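Home Articles Issues Authors About Search

May 21, 2021
By the Printhorpe Household Storage Group

4. Where the toys go

4.1 Bins in theory

The literature on toy storage agrees on one point, which is that a toy left on the floor is a problem and a toy in a bin is a solution. We shared this view when we began. The families who took part in the Foston home study shared it too, and most had spent real money on it. By the end of the second round of visits we were less sure, and several of the families had stopped returning our calls.

The trouble begins with what a bin is asked to do. A shelf shows its contents and asks to be kept straight. A drawer hides its contents and asks only to be shut. An open bin does a little of both. It can be filled from standing height, with one hand, by a person who is also holding a phone, and this explains nearly all of its success. Adults in the study rated open bins higher than lidded ones on every question we put to them, including a question about durability that had been printed by mistake and referred to umbrellas.

Children rated nothing. They were, however, the heavier users.

4.2 What was put away

Over 12 weeks beginning in March, the households logged 2,844 separate acts of putting away, using the paper sheets described in Section 2. We define an act as one toy leaving a floor, table, bed, bath or adult's shoe and arriving in a container. Toys thrown at a container and missing were not logged, though two families kept their own tally of these for reasons they declined to share.

Small vehicles were the most often handled class of toy. They are easy to pick up, they have an obvious right way up, and they hurt when stepped on, so they tend to be dealt with early. They were also the class most likely to be put away alone. A family would buy a bin for "the cars," meaning all of them, and on many evenings the bin would receive exactly one car, placed with some care, while the rest stayed under the sofa. We call this a token deposit. Parents called it "a start."

Token deposits matter to anyone who wants to measure tidiness. Our first coding scheme scored a bin as used or unused, and by that rule a container holding a single vehicle counted the same as one filled to the rim. The Nutsugah scale, which we adopted for the later visits, scores the share of the floor covered at start in place of the state of the bin. It is a better measure and a much more depressing one. Under the old scheme our households looked like a furniture catalog. Under the new one they looked like households.

4.3 Size and fit

A second finding concerns the match between toy and container. Adults choosing a bin in a store picture it full. They hold it out at arm's length, imagine the whole heap inside, and buy the next size up. The toy, once it gets there, has a great deal of floor to itself – more than many of our junior staff have at their desks. Figure 4 gives the usual proportions.
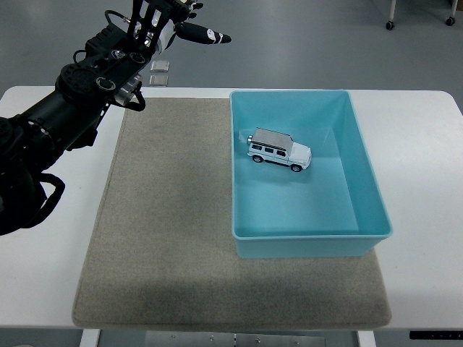 Figure 4. Toy SUV in an open plastic bin, on a tabletop mat.

According to Zenduvcombe, who read an early draft of this section, we have the matter backward, and a roomy bin is the only kind a child will use at all. A tight bin has to be packed, the argument went, and packing is a job, whereas a big one only has to be reached. The same note added that anyone who doubts this should try getting a four-year-old to put a puzzle back in its box.

We accept the point about the puzzle. We are slower to accept the rest. In our logs the larger bins did draw more deposits during the first two weeks, but the gap closed after that, and in some homes the larger bin had by then been taken over by the laundry. A bin with spare room attracts whatever is nearest. We found mail, a bicycle pump and, in one case, up to 4 days of somebody's lunch containers. The vehicles had been moved to the windowsill, in a row, where they stayed for the rest of the study and caused no trouble to anyone.

We would still advise the smaller size for vehicles kept on or near a table, and leave the larger ones to soft toys, which expand to fill any space offered them. Families with both kinds should keep the two bins in separate rooms. Labels made no difference that we could detect, although the adults enjoyed making them. Results for building blocks were collected on a different sheet and are given in Section 5.

This site uses cookies to remember your reading preferences. Accept Manage settings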